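Ticket 617 - Exported renders come out darker than the viewport
Product: Berkeo desktop
Status: Waiting for customer
Opened by: Intan Liem

Hello support team,

After the update to version 4 my exported pictures do not have the same brightness as the preview window. In the viewport the colors are correct, but when I open the saved PNG file the middle tones are heavier, and the dark side of the picture loses detail. I use the Mirnitz color profile, the same one I used since May without any trouble.

What I tried until now:

Restarted the program and the computer.
Deleted the preferences folder - no change.
Exported as TIFF in place of PNG. The TIFF is correct.
Opened the PNG on my colleague's laptop. It is dark there also, so I think my monitor is not guilty.

I repeated the export with 12 different files and the result was always the same. A plain brown surface with a pink block on it, no texture on the surface.
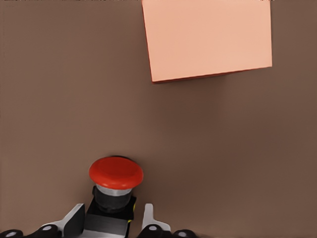 Wiremu Pryor replied that the TIFF result was very useful, and asked me to look under Export, Color, if the box "Embed profile" was checked. He wrote that the update can switch this box on by itself, and then the gamma is applied two times for PNG only.

I checked and the box was on. I switched it off, saved, and exported again. The new PNG has the same brightness as the viewport now. But after I close the program and open it, the box is on again, so I must remember it every time. For a batch of up to 28 files this is not comfortable.

Please tell me if the setting can be stored permanently, or if I should wait for a fix. I attached the log file from the last start.

Best regards,
Intan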